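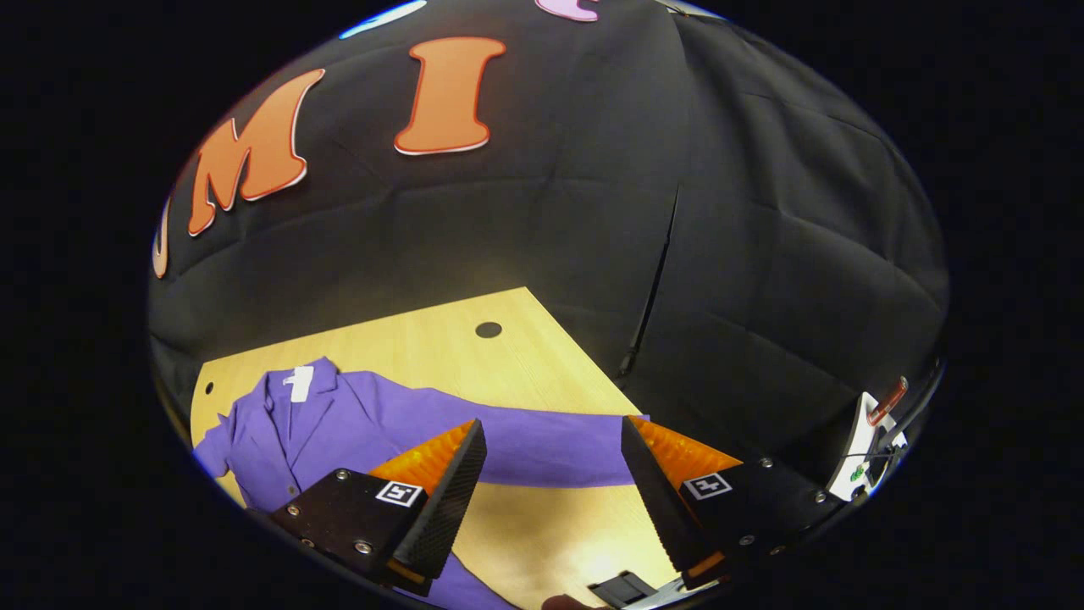 Purple collared garment on the table, black backdrop behind.

The table by the black cloth has been my folding surface since April, and I have changed the method enough times that it seems worth writing down where it stands.

The top is pale wood with a round black grommet hole near the back. The hole matters more than I expected. A cuff laid over it sags slightly, and the crease comes out a few millimeters off. I now lay the body of the garment forward of the hole and keep the sleeves clear of it.

Garments with collars go down first, before T-shirts. The order I use:

Lay it out flat with the collar away from you.
Pull each sleeve straight by the cuff, one at a time.
Smooth from the collar toward the hem with the side of the hand. Going the other way pushes slack up under the collar.
Fold the sides in to a width of 9 inches, sleeves laid down the length of the back.
Fold up from the hem in thirds.

Nine inches is specific to my shelf. Frida Mikkelsen uses 10 and gets a neater collar, but her shelves are deeper than mine.

I tried a Nekau folding board for two weeks. On T-shirts it is faster. On anything with a lapel the hinge catches the thick part at the front edge, and I ended up correcting by hand every time. It went back in its box. Tineke Dewulf has it now and uses it for towels.

Surface friction is the other variable. Bare wood lets light fabric slide when you pull a sleeve, so the shoulder follows the cuff and the whole thing rotates. Pinning the shoulder with the other hand fixes it. A cotton sheet over the table fixes it too, but then the sheet bunches. I prefer the bare top.

A batch on Friday evening came to 41 pieces and took around an hour, with the collared ones accounting for most of it — the collar itself is quick, the sleeves are slow. I still have no good method for hoods. At the moment they get folded down flat over the back and I live with the lump.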